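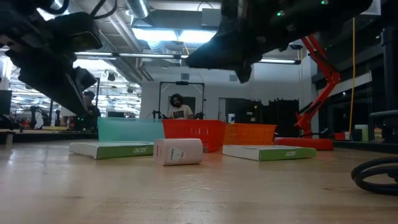
From: Marisol Van Dusen
To: Vanemska neighbors list
Date: July 21, 2023
Subject: Re: Sourdough starter gone flat

Irén Farkas wrote:
> My starter sat in the fridge since March and now there's gray
> liquid on top. It smells like nail polish. Do I throw it out?
> I've been feeding it Makitz white flour, if that matters.

Oh Irén, please don't throw it out! Mine has looked so much worse (I once left it the whole time we were at my sister's, and she still won't let me forget it). The gray stuff is just hooch. Pour it off, dig down to the paler part and save a spoonful, and feed that with equal weights of flour and water twice a day. If you see pink or orange streaks or any fuzz, that's different, and then it does have to go. 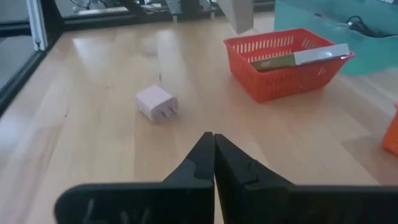

I'd give it 5 days before you bake anything. Makitz is fine, but I'd mix in a little rye for the first few feedings, and Katona on the corner has a nice one. My usual loaf takes 200 grams of starter, so build it up slowly and you'll have plenty left over for pancakes.

If it still won't rise, come by and I'll give you a jar of mine. I always have too much!

Hugs,
Marisol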